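Short stories with a moral: where do the endings come from?
Project report, Baldur Briem
Handed in November 5, 2018

What I wanted to find out. The little stories that get read out in assembly or passed on by email – the old man and the well, the cracked pot, the two brothers and the field. Same story, different lesson stuck on the end. How often does that happen, and which bit changes first?

Collecting. Started in October. Used three places: the Skolico assembly folders (paper, some photocopied so many times you can hardly read them), the Anozie story list and the back pages of the Cindetska newsletter. 347 stories in all. Took out straight copies, word for word the same, which left 282. Typed them into one long table. Took far longer than planned and I should have started with the folders, not the list.

Sorting. Each story got a label for who is in it, what goes wrong, and what the last line tells you to do. Trouble was the last line. Some stories have no lesson at all, they just stop. I put those under "none" and later wished I had split them, as a few clearly expect a teacher to ask the class something. 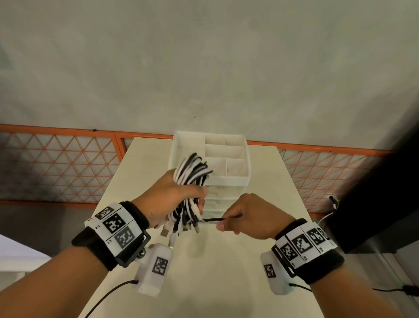
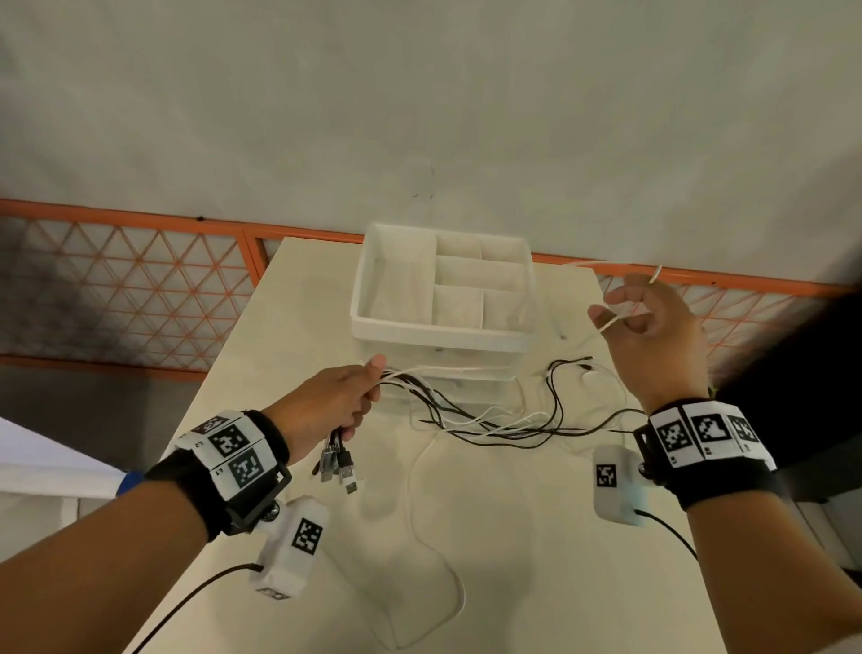

The well story was the hardest group to sort. Nine versions, and in four of them the old man has turned into a farmer or a grandmother and borrowed his ending from the cracked pot. You get hold of one and three others come with it. Same job as a fistful of black and white cables, where one hand keeps hold of the lot and the other draws a single one out. So I took one version at a time and wrote down only what was in that one, before looking at the next. Slower, but the labels came out much more steady.

Results. Names and places change most. The animal or object nearly never does – a pot stays a pot. The lesson changed in most of the groups with more than five versions, usualy from "be patient" to "be kind". Short ones, under 100 words, changed least. Maybe people remember them whole. The longest ran to roughly 700 words and hardly anyone had retold it, only cut it.

Problems. Only one person doing the labels (me). No dates on most of the photocopies so I can't say which version is older, only that they differ. Rovus was meant to be a fourth source but the site was down both times I tried.

If I did it again: ask a second person to label the well stories and the pot stories seperately, then compare. Also ask the teachers which ending they read out. Full table is at the back, after the source list.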